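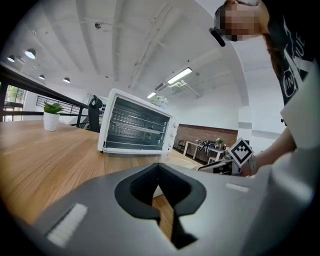 Is a wide fisheye on a hand-held gripper worth it, or am I being sold a lens?

Asked 2021-09-07

I've been trying two hand-held grippers side by side at a kitchen bench task, which is opening and closing the door of a toaster oven and pulling a rack forward. One is the Plurley, with the very wide lens that gives you a round picture with black corners. The other is the Testa, with an ordinary lens, much flatter. Both record to the same controller box, a Numoren.

The claim from Plurley is that the wide view "keeps context", so that the pose tracking has railings, ceiling lights, table edges and so on to hold on to when the hand gets close to something plain. Fine. But every straight line comes out as a banana, a good half of each picture is ceiling, and the oven, the one thing I care about, takes up a small patch in the middle. The knobs on its front are tiny. I paid 900 for the Plurley and I would like to be told what the 900 bought.

What I've done so far: 263 takes with the Plurley, fewer with the Testa as it kept losing track whenever I got near the oven door. We use a square printed marker held up to the camera before we start. Same room, same table, same lights. My colleague says the losses on the Testa settle it. I say the oven has a big dark glass door, glass reflects, and I could have been unlucky with the angle.

Has anyone compared these properly, meaning with numbers and not with a sales video? And does the wide lens hurt you later on when you come to train something?

3 answers

Answer 1 (accepted)

I've used both, plus a Girside which I sent back. Short version: the wide lens does help tracking, it does cost you detail, and the sales talk overstates the first and skips the second.

Tracking needs things that stay put and have corners. Close to a dark glass door an ordinary lens sees dark glass and whatever is reflected in it, and a reflection moves the wrong way when you move. A very wide one still sees the room past the oven. Your ceiling, which you call wasted, is probably doing most of the work. Lights and beams don't get shuffled about between takes.

That said, don't take your own losses as proof. You changed the lens, the body and the weight all at once. Before you believe either side:

Tape a black card with a round hole over the edges of the Plurley's picture in software, so that it only sees what the Testa would see. Run the tracker again on the same takes. If it now falls over in the same places, it's the lens. If it doesn't, it's something else about the Testa, and I'd look at exposure first. A bright window on one side and a dark oven door in the middle is a nasty mix and the cheap sensors hunt.

Then do the same approach to the door with a bit of matt paper stuck over the glass. Cheap test, takes an afternoon.

On detail, you're right to grumble. For a rack or a door handle I found it was good enough. For turning a knob to a mark I would not trust it. I did 838 takes on a similar job with a wide lens, and anything that depended on reading where a dial was pointing came out poorly. Get closer or add a second camera.

The curved lines don't matter if the calibration is right. They matter a great deal if it's wrong, and the errors hide out at the rim. Check yours with the marker near the edge of the view as well as in the middle. Most people only ever hold it in the middle.

Comment from asker: Did the masking test last night on part of the set. It does lose track in some of the same places but by no means all of them. So half a win for my colleague. Haven't done the paper yet.

Comment: What tracker settings? It makes a difference.

Comment from asker: Whatever the Numoren ships with. I haven't touched them.

Answer 2

We went all wide lens last year and never looked back. Great bit of kit, the Plurley. Just crop the picture if you don't like the ceiling.

Comment: If you crop before tracking you throw away the thing you paid for. Crop after.

Answer 3

Nobody has mentioned the fingers. If you're comparing grippers and not just cameras then the grip matters more than the view for an oven rack. Thin wire slides about in wide soft pads, and you end up pushing it with your wrist and telling yourself the gripper did it. Have somebody else watch your hands while you do a few.

Also be careful with that marker. If yours was printed on plain paper and you're holding it by the corner it will bend, and a bent marker gives you a slightly wrong size for everything after it. Glue it to something stiff. Measure the black square with a ruler once it's printed, as printers like to shrink the page to fit. Mine was out and I blamed the controller for a fortnight.

I can't help on the training side. I've seen people swear by wide and people swear by narrow, and none of them had run the same takes through both.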